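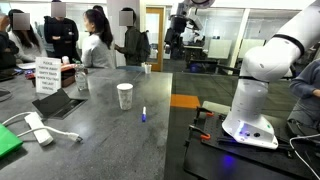
White arm on its mounting plate, clamped to the cart and parked beside the table.

Budgeting for a shop arm: tips from Radu Tudose

If you've been saving up for an arm for the workshop, bless you, I know the feeling, and I'd like to spare you a few of the bills I ran up myself. The price on the quote is for the arm. Everything that holds it up, plugs it in and gives it something to grab is extra, and it does add up!

Put money aside for the plate and the cart first. I set aside 300 for mine and wished I'd gone higher. A plate with a full grid of holes costs more than a plain one, but you can shift things over later without getting the drill out (and you will want to shift things over).

Buy good clamps. Two decent ones with handles you can grip properly will do for a small cart, and they're easy to spot when they're orange.

Measure your table before you order, and then measure how far the arm swings, elbow and all. Look at where your outlets are, too. A table with a built-in outlet box is a lovely thing, though you may still want a power strip, so add that to the list along with a longer cable than you think you need.

For practice pieces, don't spend a penny at first. Paper cups and a marker stood on end are plenty to begin with.

Ask for the gripper price separately. Vultico and Kustetti both quoted me without one, and it was 2,000 more by Wednesday.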